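Flosdale Repair Shed - Minutes of the Bench Meeting, 12/20/22
Held in the back room, with seven present and two sets of apologies, one of them sent from the pub.

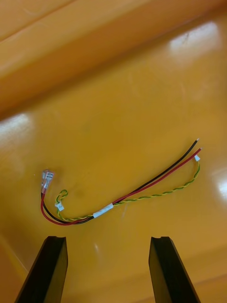

1. Minutes of the last meeting
Agreed as a fair record, apart from the line saying the kettle had been descaled. The line was struck out. The kettle remains on the list.

2. Wiring harnesses for the Jollwood lamps
The short harness was discussed at greater length than its size would suggest. The meeting went over what it has: red and black wires with bare ends on the right, a spade connector in clear plastic at the other end, and a twisted yellow and green pair with a small white connector at each end. A white band holds the lot together near the middle.

There was a long exchange on whether the bare ends should be left as they are or fitted with something. One side held that whoever fits the lamp will want to cut them to suit. The other side had met the people who fit the lamps. Agreed to ask Jollwood in writing and to do nothing until they reply.

It was asked whether one white band is enough. The suggestion of a second, closer to the right-hand end where the pair wanders off on its own, was carried with one against. The one against wished it noted that the pair is doing no harm.

Action: write to Jollwood about the ends. Try a second band on 11 harnesses before touching the rest.

3. Wire and connectors
Broltier have put their prices up again and sent a calendar to soften the blow. The last order was for 400 white connectors, and they arrived in one bag with the spade connectors mixed in. Sorting them took an evening. It was proposed that the next order be for 1000, to get the better rate, and there followed a silence while people pictured the bag.

Agreed to order the larger number on condition that they come separately packed, and to ask for this on the order form and again by telephone.

Yellow wire is low. Green is not, as the last person to order it did so twice.

4. Work surfaces
The orange-yellow surface is to be kept for finished harnesses and nothing else. Mugs were mentioned. So was a pork pie. It was pointed out that black wire shows up nicely on it and yellow wire rather less so, and that anyone looking for a yellow offcut should allow extra time.

A request for a second surface in a duller colour was put off until January.

5. Wong order
Wong would like 17 harnesses of the same pattern but with a longer twisted pair. They did not say how much longer. "A bit" was the word used on the telephone. Agreed to ask for a figure, in any unit they like.

6. Any other business
The good wire strippers are missing again. The bad wire strippers are where they always are.

The heater will be left off overnight. This was also agreed in the autumn.

Next meeting in January, date to be fixed once somebody has looked at the Broltier calendar.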